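Tuesday, April 2, 2019

Rain until lunch, then gray. Walked to the Pirnirwood allotments after breakfast to look at the seed potatoes and the beds by the fence. The ground is still too cold. I pushed a finger in as far as the second knuckle and it felt like the inside of the refrigerator, so the potatoes stay in their egg boxes on the windowsill for another week. The sprouts are short and dark, which is how I want them.

The rhubarb is up. I put the old bucket over one crown and left the other three alone. Last year I forced all of them and they sulked until fall.

Spent most of the morning on the compost. The left bin has been sitting since December and the bottom third is ready, black and crumbly, with a few avocado skins that have learned nothing in four months. I got 12 buckets out of it and spread them where the squash will go. The right bin is all leaves and cardboard and needs something green. The lawn won't need cutting for a while yet, so I'll have to beg coffee grounds from the Raltov cafe again. They save them in a tub by the back door if I ask before noon.

Bought on the way home: onion sets (80 in the bag, red), a ball of twine, one packet of Skendex peas. I already have peas from the swap, but they are three years old and I don't trust them. I'll sow both and label the rows this time.

Back at the house by one. Soup, bread, two cups of tea. Boots drying on newspaper in the hall. 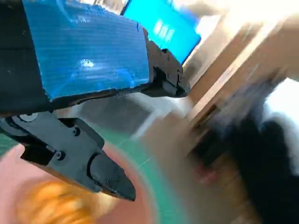
A message from Yusuf came in the afternoon, saying I should quit waiting on the soil and put the onions in now, because onions don't mind the cold and the birds will pull half of them up whatever the date is. He puts his in during the last week of March every year and covers them with netting for two weeks until the roots hold. He also thinks 80 is too many for one person.

He may be right about the cold. I looked it up in the brown gardening book and it says March or April, which is no help. I wrote back that I would plant half on Thursday if it stays dry and the rest a week later, and that I don't have any netting. He answered that old curtains work fine.

I do have old curtains. They are in the closet under the stairs behind the vacuum cleaner, and I spent half an hour getting to them. Found the missing hand fork in there too, inside a rain boot. The curtains are long enough for one bed if I cut them down the middle, so I did that at the kitchen table and hemmed nothing.

Sowed lettuce and leeks in trays before supper and put them in the spare room. The leeks went in late. They should have been started in February, but I say that every year and we still eat them.

Supper was eggs and the last of the stored beets. Five left in the sand this morning, and three of those were soft. Next winter I'll lay the box on bricks so the bottom stays drier.

Paid the plot rent, $25, the same as last year. Water gets turned back on at the taps next week. Must remember to take the hose down and find the washer for the connector, which I think is in the coffee can with the picture hooks.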